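Demonstration collection (robot learning)

From the Saltport Handbook of Automation, section on learned control

Demonstration collection is the gathering of recorded examples from which a learning system derives a control policy for a robot. An example, usually called an episode or demonstration, consists of a time-ordered record of what the robot's sensors reported and what commands it was given while a task was carried out under human control. A set of episodes with a shared format is called a demonstration set.

Methods

Three methods are in common use. In kinesthetic teaching the operator holds the arm and moves it by hand with the motors made compliant. In leader–follower teleoperation the operator moves a second arm of similar shape, and the working arm copies its joint angles. In handheld collection no arm is used, and the operator carries a gripper fitted with a camera and a tracking device. The first method tends to leave the operator's hands in the view of fixed cameras, and for this reason it is less used where the policy relies on images.

Recorded data

An episode normally holds joint positions, gripper opening, the command stream and one or more camera streams. A camera mounted at the wrist moves with the gripper and gives a close view of the work surface. Part of the gripper usually remains in view at a fixed place in the image, and many groups leave it uncropped so that the policy can relate the surface to the tool. Bright housings close to the lens may wash out when exposure is set for a dark surface. Fixed exposure is generally preferred to automatic exposure, which changes the brightness of the whole image as the gripper approaches an object.

Streams are aligned by timestamp after recording. In the Harirau format all streams are resampled to the rate of the slowest camera, and an episode with a gap of more than 2 consecutive images is rejected.

Episode structure

Most protocols divide an episode into approach, contact, transport and release. The start pose is varied between episodes, as are the positions of objects. Sets recorded from a single start pose produce policies that fail when the arm begins elsewhere. Some protocols also call for recovery episodes, in which the operator begins from a poor position – a missed grasp, for instance – and corrects it.

Views with few distinct objects are common during approach and return. They were formerly trimmed. Later practice keeps a share of them, as a policy must also act when the target is outside the wrist camera's view.

Work surface

A matte surface reduces glare. Cloth and felt are widely used for this purpose but take creases, and lint shows on dark material. Whether such marks should be removed between episodes is a matter of disagreement. The Graton protocol requires the surface to be smoothed before every session, while the Seneviratne protocol leaves it as found, on the view that variation in the background makes the policy less dependent on it.

Size and quality

The Graton tabletop set contains 730 episodes covering 13 tasks, recorded in 28 sessions. Set size alone is a poor guide to results. Pauses, hesitant motion and mixed strategies for the same task all lower the value of an episode, and a policy trained on long pauses may learn to stand still. Review is done by replaying the camera streams beside a plot of the gripper opening. Failed episodes are labeled and stored separately – they are of use in training success detectors.

See also: behavior cloning, hand–eye calibration, teleoperation, wrist camera

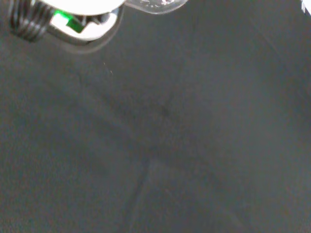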